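Jueves, casi las once de la noche y sigo con olor a taller. Escribo rápido que mañana entro a las seis.

Resumen para los que preguntaron por el grupo: sí, llega el brazo. Lo pone Vikell, va en la línea 2, la de embalaje, y de momento solo en el turno de mañana. En Griltholm, la otra planta, lo tienen desde enero. Los de allí dicen que bien. Bueno, unos dicen que bien y otros que depende del día.

Yo llevo 18 años en Revon. Entré doblando cajas a mano, luego la selladora, luego encargado de línea sin que me subieran casi nada (otro tema). Hacemos 600 cajas por turno cuando todo va fino. Cuando no va fino, pues las que salgan. Y lo de coger la pieza, girarla y meterla en la caja es lo que nos revienta las muñecas a todos. Así que llorar por ese puesto, yo no lloro. Lo que me preocupa es quién lo ocupaba, que son compañeros con cara y con hipoteca.

Nos han prometido que nadie se va a la calle. Por escrito, no. De palabra, en la sala de arriba, con café. He pedido que lo pongan en un papel y me han dicho que lo miran.

Mientras tanto, formación. Dos tardes en la nave de Quezada, que son los que nos enseñan el programa. Primero todo en simulador, moviendo la pinza con el ratón, antes de que nos dejen tocar nada de verdad. Yo iba con cero ganas y al final me quedé hasta que apagaron las luces. Engancha, la verdad. Te pasas un rato largo peleándote con los ejes, la pinza se te va para donde no es, y de golpe lo pillas. 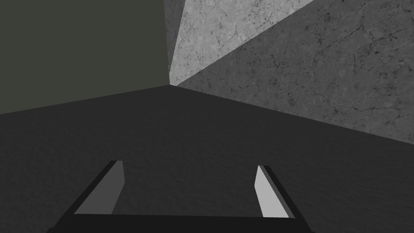

La pinza en el simulador, abierta y sin pieza, mirando al rincón.

Lo que me costó más fue la vista. En la línea yo miro de lado, con el cuerpo, sé dónde está la caja sin mirarla. En la pantalla vas desde detrás de los dedos y la distancia te engaña un monton. Una compañera que juega a la consola con sus hijos lo sacó a la primera. A los que pasamos de 50 nos costó más, para qué mentir.

Cosas que todavía no sabemos:
– quién para la línea si el brazo se atasca
– si el tiempo de formacion cuenta como hora trabajada (a mí me dijeron que sí, a los de tarde que no)
– qué pasa con el plus de embalaje, que son unos euros pero son
– si habrá rotación o siempre los mismos en la pantalla

Lo del plus es lo que más ruido hace en el vestuario, más que el propio robot.

El jueves que viene hay reunión otra vez. Llevo la lista impresa. Si alguien quiere añadir algo que me lo deje en comentarios o en la taquilla, pero antes del miércoles, que luego me llegan los papelitos cuando ya he salido de la reunión.

Me voy a dormir. Lo de las fotos de la excursión lo subo el finde, que no se me ha olvidado.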